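Reworking office desktops at Skonus: an interview with Zoltán Vincze

Skonus takes in retired office desktops, tests them and returns the usable ones to small businesses and schools. Zoltán Vincze has run the bench side of the shop for eight years. The current lot is 420 units, nearly all of them small Dell towers. We talked at the bench, starting with the processor.

"The cooler comes off first and the processor stays in the socket," Vincze said. "You clean the heat spreader in place. If you open the lever while there is old paste on the edges, some of it can end up in the contacts, and then you are looking for a new board."

He allows 23 minutes per machine for the full inspection. Most of that goes to the area around the socket, where heat does its slow work on the parts that feed the processor.
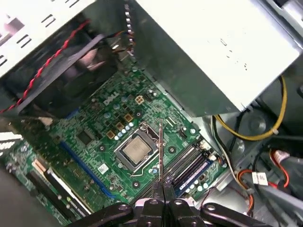 Processor socket with no cooler fitted; chokes and capacitors of the power delivery stage to the upper left.

Capacitors are checked by eye from the side as well as from the top. "A flat top is a good sign. A raised top means the board goes in the other pile. We do not replace single capacitors on boards of this class. The labor costs more than the board."

Wiring is the second item. Vincze wants every bundle tied clear of the fan before a case is closed, and he leaves factory cable ties alone when they still hold. Connectors are pulled by the housing and never by the wires. He relies on the printed labels on the board, such as FAN_CPU for the cooler fan header, and asks new staff to read them aloud for the first few machines. 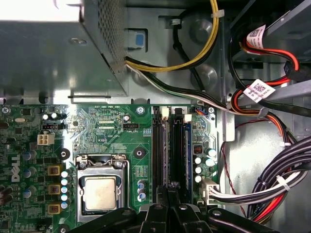

Memory and storage

Salamatu Dankwa handles memory testing and keeps the shop's log, a spreadsheet called Girkura that has grown to almost 2000 rows. Each row is one machine, with the fault found and the part used.

"Memory faults are mostly seating faults," Dankwa said. "Take the module out, clean the edge, put it back, run the test again. I log it as a fault only when it fails in a second slot."

Drives are removed and wiped on a separate station, the Vaslow, before they go back into stock.
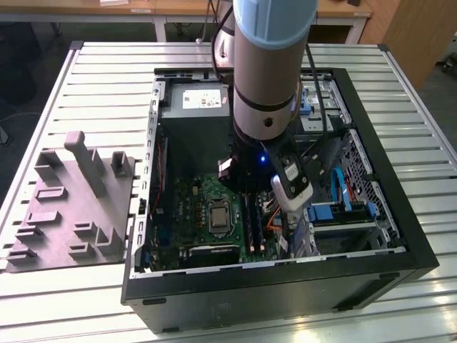 Vincze prefers to work on a tower lying on its side. Boards flex less under the hand when a module is pressed in, and small screws stay where they fall. It also gives a straight view down to the memory slots, next to the processor, and across to the drive cage with its blue latches. He checks the SATA cable in the same pass. A cable with a hard crease is thrown out without testing.

Asked what he would change, Vincze named the cooler screws. "Four screws, all captive, and one is always seized. I would like a clip." The next lot is due in March, from a customer in Mathias.

Contact the editor | Copyright Skonus | Back to top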